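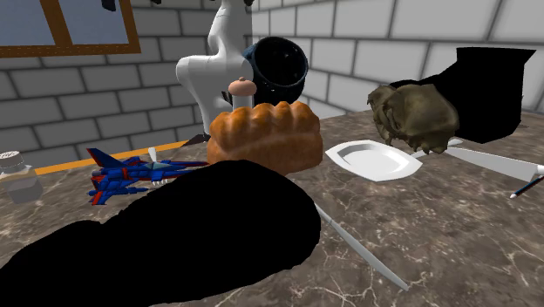

Why does my Grollevville save go back to the harbour every time I load it?
The game is loading an old autosave in place of your manual one. Turn off cloud sync, load the manual save from the list, save again in a new slot, then turn sync back on.

Posted 18 Mar 2021 by Ottilie Rainer, player support

Ticket opened by Đức Ninh. Playing on PC, patch 15, no mods. He finished the Vrettos bridge chapter, saved at the inn and quit. On loading he was back at the harbour with 400 coins. He had 1,000 when he quit.

Asked for the save folder and the log file. Both received the same evening.

The manual save is fine. It opens on our test machine at the inn with the right coins. The log shows "Continue" on the main menu picking the cloud autosave, which has a later time stamp than the manual save even though it is from earlier in the game.

Tried: verifying the game files. No change.
Tried: deleting the local autosave. It came back from the cloud at the next start.
Tried: sync off, manual save loaded from the list, new save in slot 2, sync on. Loaded at the inn. Quit and loaded again, still at the inn.

Passed to Nkechi Garba, who has seen the same fault on the Jorar map, only after fast travel. She has added both logs to the bug report. No date for a patch yet.

Until then, please use "Load" and not "Continue". If you have already played on from the harbour, copy your save folder somewhere safe before you change anything. The autosave slot is overwritten every 15 minutes and we can't get an older one back.

Đức confirmed the coins and the Trikell sword are both there. Ticket closed, bug report left open.

Contact support | © Grollevville player support | Back to top

Recent tickets
Controller not found after sleep mode
Jorar map stays black after fast travel
Trikell sword missing from the inventory
Subtitles out of step in the Vrettos chapter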